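Lotis Board: demonstrations for two-arm insertion

This card describes the data we used for testing Cidier, our method for choosing which hand should act next. The recordings were made in the Bolcombe lab in June. There are 400 episodes.
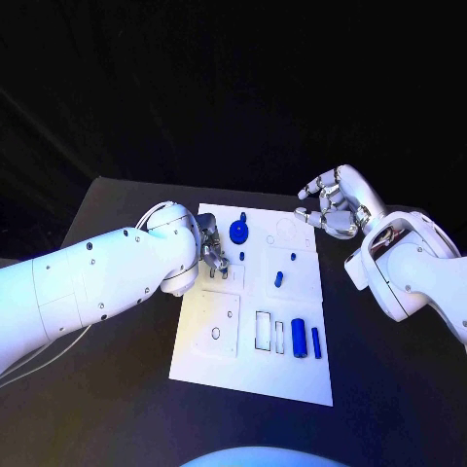
Cidier gives each hand a score at every step, and the hand with the higher score moves. The other one waits. Waiting must be learned too. A hand which is raised in a pinching pose, as the right one is while the left works near the top of the board, is labeled "ready" and not "idle". We merged these 2 labels at first and the results became worse.

Known problems:
- 6 episodes have no label for the left hand.
- The thin pegs are harder for the method than the thick cylinder.

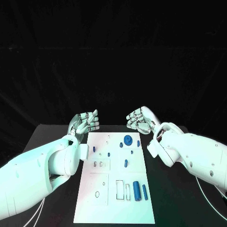

For the second problem we tried a slower approach speed. It helped a little, but the episodes became long, so this setting is off by default. 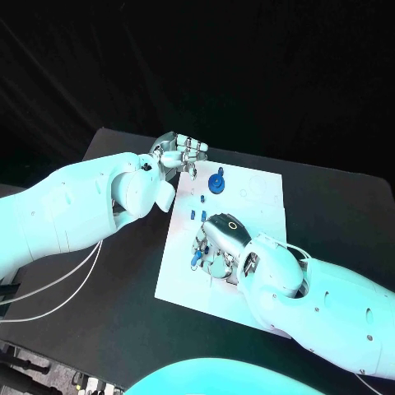

Gökçe wrote to us that the score should also depend on the grasp angle, and that without this the waiting hand starts too early. We agree and plan it for version 2.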